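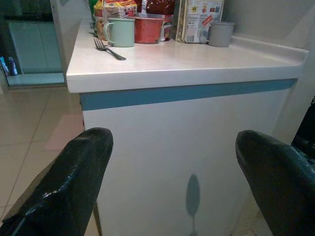 Octavio Barrientos writes that he ran his first pair of fingers until one of them let go of a mug, and that a page selling spares ought to say when to change them before it says what they cost. Fine, Octavio. When to change them comes first, the price last.

# Navodside Finger Service Kit

Replacement fingers and fasteners for two-arm tabletop cells with Navodside grippers. Fits left and right. The fingers are identical, so there is no left finger to run out of while a drawer fills up with right ones. We did sell handed fingers once. The drawer is still here.

## When to change them

Look at the tips with the arm parked and the fingers fully open. Change the pair if you find any of these:

- a flat spot you can feel with a fingernail
- a tip that rocks when you push it sideways
- a crack at the root, however small and however late in the week
- a grip that holds a mug but drops a fork

The last one gets blamed on software more than anything else we hear about. Try a fork before you call your programmer. Forks lie low, they're thin, and a worn tip will skate right over the handle while the log reports a perfectly good grasp.

Always change both fingers. One new and one old will close off-center, and you'll spend an afternoon recalibrating a wrist camera that was fine to begin with.

## What's in the bag

- 1 pair of fingers, black
- Mounting screws, plus 3 spares for the floor to eat
- 1 hex key
- 1 feeler strip for the closing gap
- A printed card with the steps below, in type you can read without kneeling

## Changing a pair

1. Park both arms and hit the stop. The idle arm counts as an arm.
2. Open the gripper all the way, then cut power to the wrist.
3. Back the screws out evenly and pull the fingers straight off. If they need a hammer, you missed a screw.
4. Wipe the seats with a dry cloth. Oil here will make you popular with nobody in the building.
5. Fit the new pair and snug the screws by hand.
6. Power up, close slowly on the feeler strip, and tighten.
7. Rerun the wrist camera offset. Yes, every time.

## Looking after the cables

Each gripper cable needs a free loop at the housing. Too short and it tugs at the connector whenever the wrist rolls over. Too long and it sweeps the work surface like a slow broom, taking the lighter groceries with it. Move each arm through its full reach by hand before you tie anything down, then do it again with both arms in, over whatever you plan to handle. 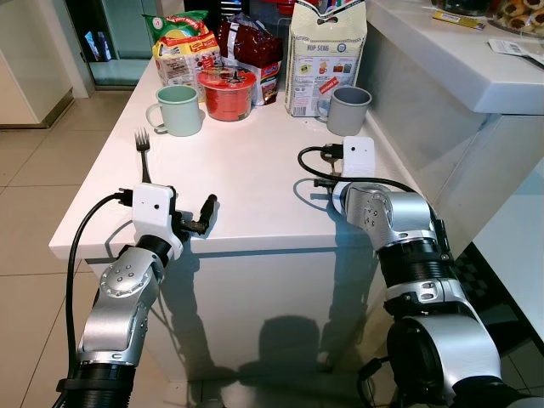 *Both grippers over the island, cable loops left free at the white housings.*

If a cable touches the tabletop at the bottom of a reach, check the jacket at every finger change. A scuff is fine. Copper is a phone call.

## Fit

Suits the Lorovden wrist plate directly. The older Brovville plate needs adapter 113, sold separately, for which we apologize in advance to anyone who bought a Brovville plate on our advice.

## Ordering

| Item | Part no. | Price |
|---|---|---|
| Finger Service Kit, one gripper | 77 | $70 |
| Adapter for Brovville plate | 113 | Ask us |

A two-arm cell takes two kits. Orders ship from Toledo. Unopened bags can come back; opened ones are yours, including the hex key, which will join the others.

Page revised 18/04/2025.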